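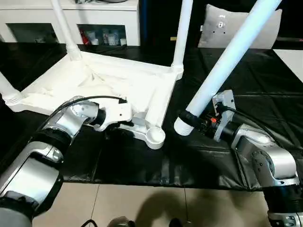
Vumosholm Manipulation Group / Gallery

Gripper comparison, November

We spent three afternoons comparing two gripper setups on a pair of arms. The task was a white plastic frame with tubular legs, worked on over a black table cover. Marjan Hassanpour set up the trials and Khải Trịnh ran the controllers. Each setup got 12 attempts, with the same starting layout every time.

The legs are the hard part. One arm has to steady the frame while the other lines up the ribbed end with its socket, and a small tilt is enough to make it jam.

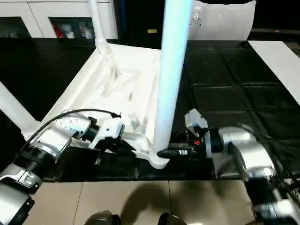 Grip force was fixed for the first round. Fereshteh Daneshvar then lowered it in steps, and we logged slip at each setting. The Ghaffari fingers needed less force on round tubes. The Drurkeo fingers were easier to place against flat ribs.

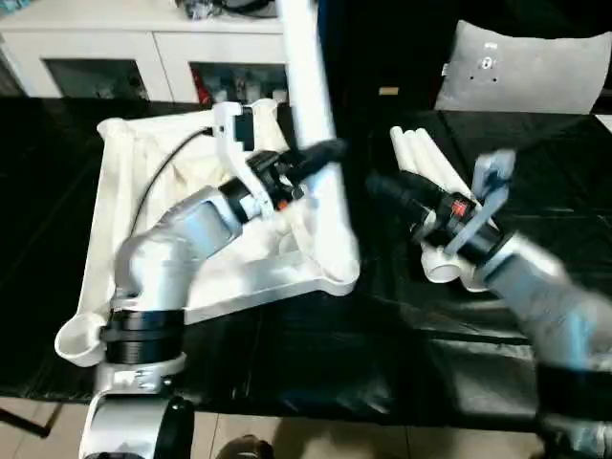

Left gripper on the long pipe, right gripper holding several short pieces.

Holding more than one piece at a time was added late, at Khải's request. We have only a few runs of it and left it out of the scores. 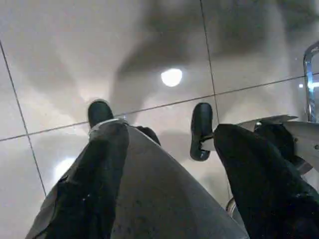 Wrist views were recorded at 15 frames per second along with the head view. Glare is still a problem for the depth estimate, and we plan to repeat the calibration with the ceiling lights dimmed.

Trial logs are available from Marjan on request.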